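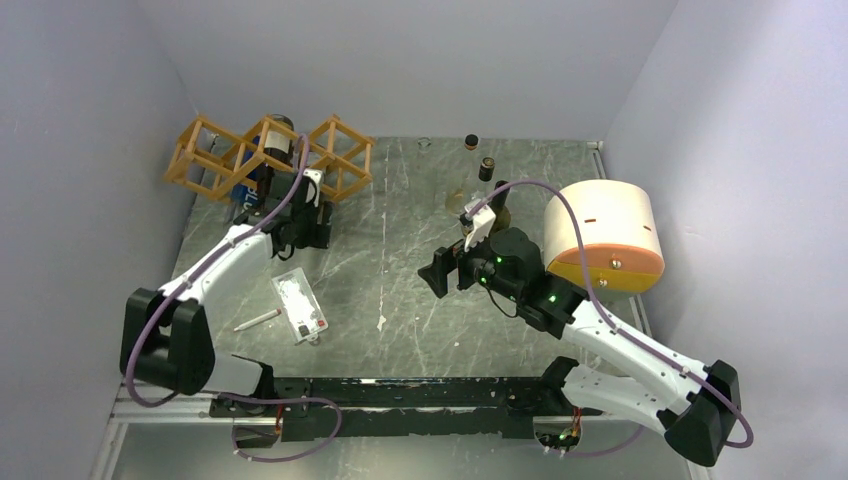 Lattice wine rack, a dark bottle in it and a blue-labeled one just below.

1/ I stored wine wrong for years, so I'm putting down what I do now. This is for people with a few bottles at home and no cellar.

2/ Bottles with real corks go on their side. The wine keeps the cork from drying out. Screw caps can stand up or lie down, it makes no difference.

3/ Keep the rack out of the kitchen if you can. Mine was next to the oven until February. I moved it to the hall closet floor and put a cheap thermometer in there. The closet stays much steadier than the kitchen did.

4/ Top of the fridge is worse than the counter. It's warm up there and it hums all day.

5/ Sunlight is a problem even through dark glass. If the only spot you have gets afternoon sun, hang a towel over the rack.

6/ You don't need a wine fridge for stuff you'll drink this year. I priced one from Orkholm at $156 and decided against it. The money went to wine.

7/ Label facing up. You can read it without pulling the bottle, and any sediment settles on the other side.

8/ Write the date you bought it on a bit of masking tape and stick it on the neck. I found a white I'd had for 47 months. It went into a stew.

9/ Open bottles go in the fridge with the cork back in, reds too. Three days for most of them. Take the red out half an hour before dinner.

10/ Callum Shearer asked about boxed wine. Fridge once it's open, and check the date on the bottom of the box.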